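Skarkstead 方格桌布与 Plurnmont 浅边托盘：家用分装台五周使用评测

分类：家居／台面与容器
测试对象：Skarkstead 红白方格桌布（中号，388 元），Plurnmont 浅边不锈钢托盘（59 元）
附带使用：Shemweta 牛皮纸盒，自有碗、勺
购买渠道：Usteo 网店，自费
测试周期：5 周

一、测试目的与范围

评测对象是一套台面组合：一块桌布，一只浅托盘。用途限定为家庭分装，也就是把散装的粉料、颗粒料和饼干类零食从大包装转到小容器里。餐桌用途不在范围内，热菜、汤水、酒渍均未测试，读者如果打算拿它铺饭桌，本文只有“折痕”和“洗涤”两节有参考价值。

选择桌布作为分装台面有争议。常规做法是硅胶垫或者直接用裸台面，两者都容易擦净。桌布的优势在于减噪、防滑，以及容器放下时不会在桌面上刮出痕迹。缺点也明确：粉料会进织纹。测试要回答的问题是，在有托盘承接大部分洒落物的前提下，桌布的缺点能不能被压到可接受的程度。

托盘的问题更简单。浅边托盘在商品页上通常标为烘焙或备菜用途，边沿低，手可以从任意方向进入，勺子横着放也不会翘起来。但是边沿低意味着挡料能力弱。59 元这一档的浅托盘很多，差别集中在四角的成形方式、翻边的打磨和底面的平整度，以下分节说明。

二、开箱与外观

桌布到货时为多次对折，外套一层薄塑料袋，没有纸板衬。展开后折线清晰，呈网格状分布，和印染的方格不重合。图案是常见的红白格，由深红方块、浅粉过渡块和近白色方块组成，过渡块的色值偏冷，在暖光下看是粉色，在白光下接近灰粉。格线的直线度不错，从一端看到另一端没有可见的弯曲，只有靠近布边的一排格子略窄，属于裁切误差。

缝边为双折单线，针距均匀，四角是直接叠压，没有做斜角处理，因此角部比边部厚一层。铺在台面上时角部下垂得更快，视觉上有一点硬。线头剪得干净，全周只找到一处没有回针，位于长边的中段。

商品页没有给出纱支和克重，客服对这两个参数的回复是“中等厚度”。以手感判断，它比普通餐厅的聚酯桌布厚，比帆布薄。透光测试：把布单层举到窗前，能看到窗框轮廓，看不到细节。

托盘为单层冲压成形，四角圆弧，边沿向外翻。翻边外侧经过打磨，手指沿全周走一遍没有刺挂感，内侧与底面的过渡处有一圈细的拉丝纹，应为冲压痕迹，不影响使用。出厂带一层防锈油，第一次清洗需要洗洁精，清水冲不掉。底面放在玻璃上检查，对角轻压有极小幅度的翘动，铺了桌布以后完全消失。单论这一点，桌布对便宜托盘有补偿作用。

三、台面布置

分装台放在客厅靠墙一侧，一张长方形桌子，桌布铺满后前沿略有下垂。布置原则按使用频率分区：离身体最近的一带留给勺和碗，中间放托盘，后排放待装的空盒，袋装零食和其他容器靠右。分区本身不复杂，但它决定了粉料洒落的路径，后面关于残留的结论都建立在同样的布置上。换一种布置，结果可能不同。

托盘的使用分两种状态。一种在盘底铺一张铝箔，洒落物连同铝箔一起提起来，折成槽状倒回容器。另一种直接用裸盘，洒落物用刮板收集。两种状态在五周里交替进行，没有严格按周划分。
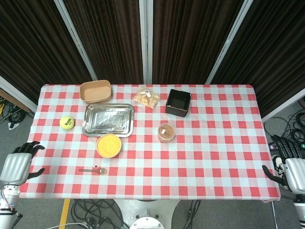
红白格桌布上的分装布置，金属托盘内衬铝箔，后方为打开的牛皮纸盒。

铝箔状态的优点是收料快，缺点是铝箔本身不平。普通厨房铝箔从卷上撕下来就带皱，铺进浅托盘以后，皱褶的高度和盘边的高度属于同一个量级，细粉会停在褶谷里。把铝箔先在桌面上用手掌抹平再放进去，有改善，但是抹不到完全平整。加厚铝箔表现好一些，价格高出不少，用在这里不划算。

另一个细节：铝箔的四角如果按照托盘内角去压，会产生放射状的褶，正好落在最难清理的位置。更好的做法是把铝箔裁得比盘底略小，四角剪圆，不上墙。这样铝箔和盘壁之间有一条缝，少量粉料会从缝里漏到铝箔下面，收工后再擦。两种做法各试了多次，后一种总耗时更短。

四、桌布：防滑

防滑是桌布在这套组合里的主要职责，测试方法为单手侧推。容器装料后放在布面上，用一根手指推容器下缘，观察是容器在布上滑，还是容器带着布一起走，或者容器倾斜。

托盘：空盘容易滑动，手指轻推即走，布面不动。装入 2,000 克干料后，托盘在布上基本不滑，继续加力会带着布面起皱，皱褶出现在推力前方。作为对照，同样负载的托盘在裸木桌面上能平顺滑动，声音较大。

碗：碗底有圈足的，滑动阻力取决于圈足是否上釉。未上釉的圈足在布面上抓得很牢，舀料时碗不会转。上釉的圈足会缓慢自转，尤其是从碗的一侧反复下勺的时候。厚边碗重心高，侧推到一定程度先倾斜后滑动，这一点要注意，满碗状态下不要推碗，直接端。

纸盒：牛皮纸盒很轻，空盒在布面上几乎没有摩擦可言，袖口带一下就会移位。装料以后正常。解决办法是先装后排，或者在盒底放一小团硅胶。本次测试选择了前者。

布与桌面之间：布背面没有涂层，在光滑的漆面桌上容易整体移动。加一层防滑网以后问题消除，但是防滑网会在布面上透出细小的凹凸，碗的稳定性略有下降。折中做法是只在四角垫网。没有涂层这件事有利有弊，后面洗涤一节会讲到。

五、桌布：折痕

初次展开后的网格状折痕，自然垂放两天没有明显变化。中温蒸汽熨烫一次后，主折线消失，次折线在侧光下仍可辨认。第一次洗涤后晾干，旧折线全部消失，取而代之的是随机的浅皱，分布在靠边的位置。

对分装用途来说，折痕的影响是具体的。皱褶会让小容器底部悬空一侧，舀料时产生轻微晃动。实际使用中，托盘和碗的重量足以压平下面的布，受影响的只有轻容器和小勺。勺子横放在皱褶上会滚动，柄细头浅的小勺尤其明显，建议把勺搁在碗里或者搁在托盘边沿。

布面前沿的软皱来自操作者的身体和前臂。坐姿操作时，前臂反复压在前沿，一小时左右就会推出几道横向的皱，用手往两侧一抹即平。站姿没有这个问题。

六、桌布：格子作为定位参照

方格图案在商品页上属于装饰，用在分装台上有一点实用价值。容器的摆放位置可以用格子来记，例如托盘的左边对齐某一列，碗放在托盘正前方隔一格的位置。重复作业时，手的行程固定，出错率会降低。这一点没有做量化测量，只能说使用者的主观感受一致。

反面也要说。高对比的方格对识别洒落物不利。深色颗粒落在红格里，浅色粉末落在白格里，都不容易看见，只有落在反差大的格子里才一眼可辨。黄色粉料的情况居中，在浅格上可以看到，在红格上要侧着光看。如果主要处理面粉、糖粉一类的白色材料，建议选深色纯色布。

长时间注视方格还会造成视觉疲劳，这与个人有关。测试期间连续作业最长的一次在周一晚上，结束时确实希望眼前的东西素一点。

七、托盘：挡料与取料

浅边托盘的挡料能力和料的粒形关系密切。圆粒料（例如小米）落下后会滚，碰到边沿有一定概率翻出去。不规则颗粒和粉末落点即停点，基本不外溢。为了减少外溢，圆粒料要从低处倒，倒料口尽量贴近盘底。

四角的圆弧半径适中。刮板选用软质、圆头的型号时，能贴合角部，一刮到底。直角刮板会在角部留一小撮，需要用手指或刷子补。翻边向外张开，倒料时相当于一个很宽的嘴，料流会散开，不适合直接倒进小口容器。需要倒进小口瓶时，在盘角处折一张纸做导流，或者改用勺。

翻边的另一作用是搭勺。浅勺的勺头搭在翻边上，柄在盘外，勺头不接触布面，减少把粉料带到布上的机会。这个动作需要养成习惯，五周里多数的布面残留都来自把用过的勺直接放在桌布上。

盘面反光。在顶灯下，空盘的反光相当强，铺铝箔后更甚，铝箔的每道皱都会产生一条亮线。对视力敏感的使用者，可以把灯移到侧后方。盘底沾上粉以后反光自然下降，看起来暗淡，收工洗净即恢复。

八、托盘：残留

残留测试只针对裸盘状态。方法：干料分装结束后，用软刮板收料两遍，再将托盘倾斜轻敲，观察剩余。

粗颗粒几乎全部脱落，个别卡在角部。细粉会在盘底留一层薄膜状的残余，轻敲无效，需要干布擦。中等粒度的材料介于两者之间，表现为零星的斑点，分布没有规律，颜色深的材料更显眼。残留量和空气湿度相关，下雨天明显更多，原因推测是粉料吸潮后附着力上升，这一条没有仪器数据。

静电也有影响。塑料勺和塑料袋带来的静电会让细粉吸在盘壁上，换成金属勺之后改善明显。测试后半程统一用金属勺。

清洗方面没有难点。温水冲，海绵软面擦，翻边下侧需要单独照顾，那里会积水，晾干时应竖放，让水从角部流走。平放晾干会在盘底留水痕。洗碗机洗过三次，外观无变化。

九、碗与勺的匹配

碗和勺是自有物品，不评分，只讲匹配关系，这部分在之前的文章里有读者问过。

厚边圆碗作为源容器（从中取料的容器）有一个好处：勺背可以在碗沿上刮平，厚边受力面大，刮得稳。薄边碗刮起来脆响，且容易把料弹出去。碗里的料不宜装到与碗沿齐平，下勺时会排开一部分体积，溢出点通常在勺柄的对侧。留出一指的余量就够了。

勺头的形状比勺的大小更重要。椭圆浅勺取粉末效率低，取颗粒效率尚可，但便于看清取料量，适合分装到小格。深圆勺反之。柄长应当超过碗的半径，留在碗里时柄端伸出碗外，斜靠在碗沿上，不会整支滑进料里。柄过长又会带倒空碗，因此轻碗配短柄，重碗配长柄。

碗放在托盘前方还是托盘里面，是一个值得单独讨论的问题。放在托盘里面，洒落物全部被托盘接住，缺点是托盘内的有效面积被碗占去，刮板走不开。放在托盘前方，手的行程短，碗和托盘之间的那一条布面会成为主要的洒落区。测试中两种都用过，最后以前者处理细粉，以后者处理颗粒。 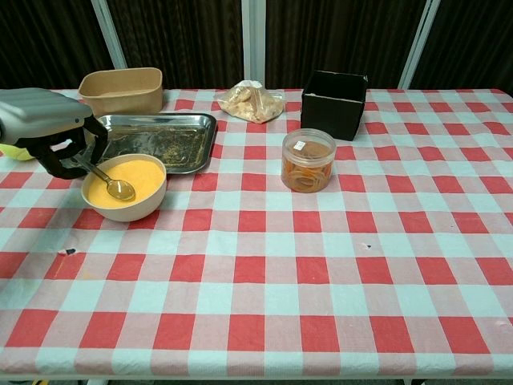

Umesh Bhardwaj 对碗的摆位有不同意见，认为无论粉末还是颗粒，碗都应该放在托盘里面，托盘选大一号即可解决刮板的空间问题；他还提出，碗和托盘之间那条布面根本不该存在，只要有这条缝，收工时抖布的步骤就省不掉，桌布的洗涤间隔也会缩短一半。

这个意见有道理，附两点回应。其一，大一号的 Plurnmont 托盘用的是同样厚度的板材，在 Usteo 的评论区里有买家反映单手端起时会扭曲，中号没有这个现象。其二，洗涤间隔是否缩短一半，取决于材料。颗粒料落在布上可以捡走或抖掉，不进织纹，对洗涤间隔影响很小。细粉的情况同意他的判断，这也是本文把碗放进托盘处理细粉的原因。

十、桌布：污渍与洗涤

干粉污染按三步处理：先抖，后刷，最后洗。抖布要在室外进行，对角提起，短促地抖，长幅度甩动会把粉甩进织纹。软毛刷沿经纬方向各刷一遍，不要打圈。做完这两步，干燥的颗粒料基本清除，细粉在红格部分留有轻微的发白，在浅格部分看不出来。

含油的饼干碎屑比粉料难处理。碎屑压在布面上，油会渗出，形成直径很小的深斑。用洗洁精点涂后静置再洗，浅格上的油斑消失，红格上的需要第二次。压上去之后越早处理越好。袋装饼干如果不拆到单片，建议袋子始终放在右侧，袋口朝外，碎屑就不会经过主操作区。

机洗采用冷水、轻柔档、中性洗涤剂。第一次洗涤与浅色衣物分开，水中可见轻微红色，第二次起没有。没有出现红色染到白格的情况。缩水可以察觉：洗前布的前沿下垂较多，洗后明显收短，长边方向收得更多。购买时尺寸应留余量，贴着桌面尺寸买，洗一次之后前沿可能盖不住。

烘干没有测试，洗标不建议。

无涂层的优点在洗涤时体现出来。带防水涂层的桌布在机洗数次后涂层会起泡、粘连，而这块布没有东西可以脱落，洗后手感略微变软，别无变化。对频繁洗涤的用途，无涂层是正确的选择，防滑问题可以另外用防滑网解决。

十一、桌布：磨损

左侧有一个小洞，尺寸很小，洞口边缘没有继续扩大，位置避开了托盘和碗，不影响承托。右侧一个白格里有一处小的深色点，从坐着的位置看得见，对使用没有影响。小洞暂时未补，打算观察到下一次洗涤之后再决定是从背面烫一小块衬布还是走几针。

起球：前臂经常压到的前沿出现了轻微起毛，没有成球。托盘底部反复移动的区域没有起毛，推测因为托盘底面光滑。缝边完好，开头提到的那一处未回针的位置有一小段松线，已经手工打结。

褪色：对比压在盒子下面、长期不见光的区域和外露区域，红色没有可以分辨的差别。五周的时间对褪色测试来说太短，此项不下结论。

十二、Shemweta 牛皮纸盒的补充说明

纸盒属于附带使用，记录如下。圆角矮壁，敞口摆放时稳定，内壁光滑，倒干料时不挂。装含油饼干要垫纸。纸盒叠放时没有配合结构，叠到第三层开始偏斜。长期储存不合适，密封性差，适合当天分装、当天送人。

纸盒放在台面最后一排，靠左，与托盘首尾相接，这样托盘里的料可以直接推到盘边再转入盒内，路径最短。反过来把盒放在前排则会挡住手。

盒的浅褐色和桌布的红白格反差很好，找盒不费力。深色的方形容器也有同样的效果，但深色容器内部发暗，看不清装料的高度，需要俯身或者用勺柄探底，分装时效率偏低。如果有得选，源容器和目标容器都用浅色内壁。

十三、与替代方案的比较

硅胶垫：清洁性最好，水冲即可。缺点是吸灰，存放一周后表面发黏，铺开前要先擦。防滑性能高于桌布，托盘在上面推不动，需要拎起来移，对需要频繁调整位置的使用者反而不便。面积受限，铺满整张桌子的尺寸很难买到。

一次性桌纸：适合偶尔分装。粉料不透，收工卷起来扔掉。装有重料的托盘移动时会撕裂桌纸，边角需要胶带固定。按每周使用的频率，成本很快超过桌布。

裸台面加大烤盘：效果不错，前提是台面耐刮。烤盘重，边沿高，手从侧面进入会碰到盘壁。噪声是主要问题，金属勺碰到盘底的声音在夜里相当明显。桌布加浅托盘在这一项上占优，布层吸收了大部分盘底的共鸣。

深边备菜盘：挡料能力强于浅边，刮板操作空间差，角部死角更多。处理圆粒料可以考虑，其余情况推荐浅边。

十四、问题汇总

桌布：
四角叠压偏厚，下垂生硬。
商品页缺少克重和纱支。
洗后收缩，长边尤甚。
白色和红色材料洒落后不易察觉。
漆面桌上需要另配防滑网。

托盘：
出厂防锈油较重，首洗费事。
底面有极小幅度翘动，裸桌面上可感知。
外翻边沿不利于倒入小口容器。
裸盘状态下中细粉有斑点状残留。

十五、评分与购买建议

桌布
做工：中上
防滑（布上容器）：良
防滑（布与桌面）：中下，加网后良
耐洗：良
价格：偏高

托盘
做工：良
挡料：粉末良，圆粒中
易清洁：良
价格：合理

托盘可以直接买，59 元这一档里没有明显更好的选择，注意选中号。桌布的 388 元需要斟酌。它在防滑、减噪和耐洗上达到要求，但同样无涂层的方格布在布料市场按米裁，自己缝边，成本会低很多，代价是缝边时间和花色不可控。已经有厚桌布的读者不必为分装另买。

铺布以后的操作顺序，按目前的习惯记在下面，供参考：

四角垫防滑网，铺布，向两侧抹平。
托盘就位，左边对齐格线。
细粉：碗放盘内，盘底不铺铝箔。
颗粒：碗放盘前，盘底铺铝箔，四角剪圆。
纸盒在后排，先装后排列。
用过的勺搁在碗里或翻边上。
收工先收盘，后抖布。

洗后尺寸的变化会在第二次机洗之后再量一次，届时补在本节末尾。大号托盘如果能借到，也会按第七节和第八节的方法重测。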